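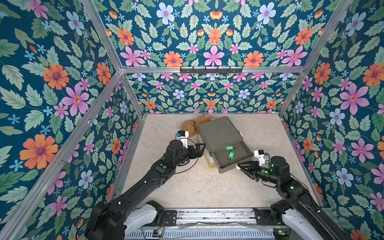

Bench box with the drawer out, green key tags inside.

Skement notebook, p. 563. January, started 9:40 a.m.

Drawer boxes again. The claim on the Zanis sheet is that a shallow drawer "keeps small items organized and instantly retrievable" and I would like to know what that is based on. A drawer is a shelf you can't see into. We had the same small items in an open tray for a year and I could retrieve them fine.

Anyway, the Wonby shop wants an answer on whether to order the boxes for every bench, so I am giving them a proper go and writing down what I find, including the parts I don't enjoy.

Key tags first. Bright green, the kind with a little label window, metal ring on the end. They go in the drawer easily enough. What I don't like is that they don't stay how you put them. Laid side by side, pushed the drawer shut at normal speed, opened it again and one had swung round against the other. Did it again slowly and they behaved. No one at Wonby is going to close a drawer slowly. If the label window is the reason for having tags, then the window needs to be face up when the drawer opens, and on a smooth floor like this one I can't promise that. A bit of felt or a scrap of non-slip liner would probably sort it. I'd want to see it tried with a full drawer before anyone says it's solved.

The raised rim does its job. Tipped the whole thing forward with the drawer open, further than anyone would by accident, and the tags slid up to the rim and stopped. One point to the drawer.

Load: sheet says 800 g. Put 800 g of mixed screws in a bag, spread it out, left it over coffee. The drawer still ran but it sagged at the front and rubbed on the way in. So the number is true in the sense that nothing broke. I would call the useful load half that and tell people to keep screws somewhere else. The sheet also promises 2000 openings. I did not do 2000 openings and I don't believe they did either. If they have a log I will happily read it.

Balls next. I know balls are a silly thing to keep in a drawer, but they are the worst case for anything that rolls, and we do keep beads, bushings and casters. My expectation was that they'd hop out over the rim. With the drawer pulled out gently, no. With a yank, yes, twice in a row, and then not again for ages, so I can't give a fair rate and won't pretend to. The one thing I'm sure of is that the drawer wants to be deeper for round stuff. Anything round belongs in the bin.

Which brings me to the grey bin. I have always been told it's the easy one to keep clean, all smooth walls and rounded corners, no seams to catch things. Had a good look with the lamp on it. The walls are scuffed white in places, and the dirt has collected exactly where the curve is supposed to stop it collecting, down at the bottom. Bench surface is no better. Crumbs, dust, tan stains, one long curved scratch that I would dearly like to pin on somebody. Wiped a patch beforehand with a damp rag and couldn't see much difference, so either it's in the surface or I have a bad rag. 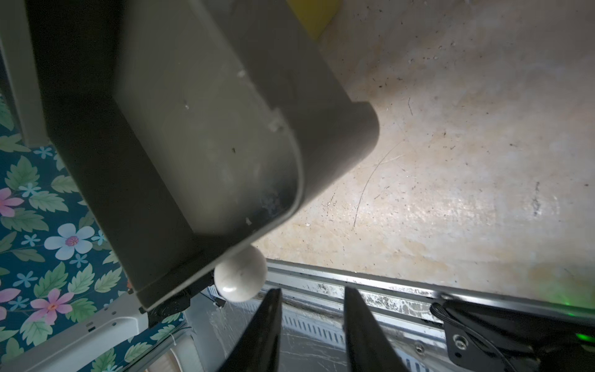 Oláh has written in the margin that the rag is fine and the cleaner is the trouble: the spray we use leaves a film, the film holds the dust, and the bin should be done in warm water with dish soap and dried with a towel, corners included. Also that the white marks are wear and no soap on earth will shift them, so stop scrubbing.

Fair enough on the white marks. On the film I am not convinced. We used the same spray on the windowsill and it isn't gritty. But it costs nothing to test, so: half the bin with spray, half with dish soap, masking tape down the middle, leave it eight days, look again. If the soap side is cleaner I'll say so on this page in ink. If they're the same I expect an apology to the spray.

2:15 p.m. Back on drawers after lunch. Tried the other question Wonby asked, whether a box can live in the middle of the bench with the drawer facing out at an angle, or has to go against the back wall. Their argument for the middle is reach. Mine against is that everything on the bench then ends up around it, behind it and half under it, and you spend the time you saved on reaching moving stuff out of the way. I set one up in the middle to be fair to them.

It does open nicely there. I'll give them that, the angle is comfortable for the wrist and you can see right to the back of the drawer. But within the hour the usual drift had started, with things tucked in beside the box and something yellow at its foot. That isn't a storage system, it's a box with a mess near it. 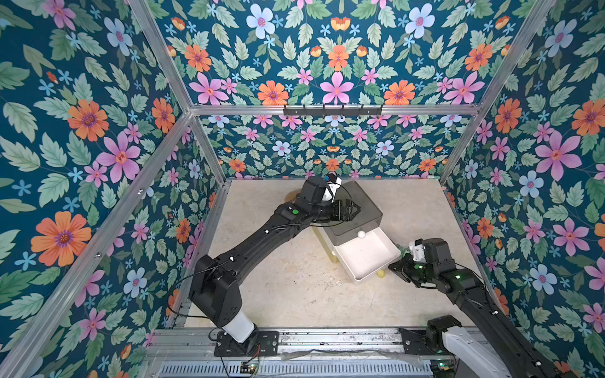

The hooks bother me more than the drawers do. There's a perfectly good black rack on the crossbar along the back and not a thing hanging on it, while key tags with rings on them, rings that are made for hooks, get shut away in a drawer to slide about. If the tags went up on the rack the label windows would face out and we would not need felt, liner or a trial. I said this when the rack went up and was told the drawers were coming and would be tidier. Well, the drawers came.

So for Wonby, as things stand:

Tags and keys: hooks. Leave the drawers out of it unless the liner turns out better than I think.
Flat small stuff (labels, washers in bags, pencils): drawer is fine, keep it light.
Round stuff: bin.
Box position: against the back. If they insist on the middle, they can wipe around it.
Number of boxes: one per pair of benches to start. I see no case yet for one each.

The floral lining on the bench walls was raised again. It hides marks, I'm told. It also hides small green things if you put them down near the leaves, so I remain undecided.

To do: cut liner for one drawer, tape the bin, ask Zanis for the log behind the 2000. Find a different rag.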